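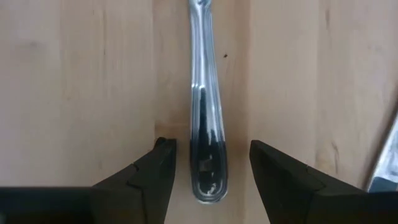 목재 상판, 금속 식기 손잡이.

8월, 오후. 부츠 방한·방수 비교 계속. 담당 Capucine Delorme, 기록은 본인.

시료: Rosau 중목 부츠, Grønli 스노부츠, Poller 승마형 롱부츠. 사이즈 전부 동일. Sondent 시료는 미도착이라 다음 회차로 넘김.

굴곡 시험 1000회 완료. Rosau는 앞코 굴곡선에 잔주름만 있고 접착부 이상 없음. Grønli는 고무 갑피와 나일론 경계 재봉선에서 실 한 올 풀림. 왼짝만 해당. Poller는 발등 주름이 깊고 왁스층이 갈라짐. 가죽 자체의 균열인지는 확대경으로 다시 볼 것.

침수: 수위는 밑창 기준 6cm, 4시간 정치. 내부 흡습지로 판정.
Rosau: 건조.
Grønli: 풀린 재봉선 아래쪽만 젖음. 굴곡 전 시험에서는 건조였음.
Poller: 지퍼 하단에서 침투, 흡습지 거의 80% 젖음. 지퍼 뒤 덧댐 가죽이 바닥까지 내려오지 않는 구조. 예상한 결과지만 판매 문구에 "방수"로 되어 있으므로 표기 확인 필요.

보온: 냉동고 온도가 안정되지 않아 오늘 값은 폐기. 문 패킹에 성에. Capucine이 제거 후 재가동. 센서는 발가락 쪽과 뒤꿈치 쪽 두 군데 그대로 둠. 양말 두께도 지난번과 같은 것으로 고정할 것. 7월 자료는 양말이 섞여 있어 비교에 못 씀.

착화 메모: Rosau는 발목이 뻣뻣하고 종아리 둘레 여유 적음. 두꺼운 바지를 넣으면 상단 버클이 안 잠김. Grønli는 안감 탈착 가능하나 다시 끼울 때 뒤꿈치가 접힘. Poller는 셋 중 가장 가볍고 실내에서 걷기 편함. 밑창 홈이 얕아 빙판 시험은 따로 잡아야 함.

할 일
- Grønli 오른짝 동일 조건으로 굴곡 추가
- Poller 지퍼부 단면 촬영, 제조사에 방수 표기 근거 문의
- 냉동고 온도 밤새 기록
- Sondent 도착 여부 확인, 안 오면 세 종만으로 표 작성
- 흡습지 재고 부족, 주문

젖은 시료는 선반 아래 칸에서 신문지 넣고 건조 중. 히터 앞에 두지 말 것.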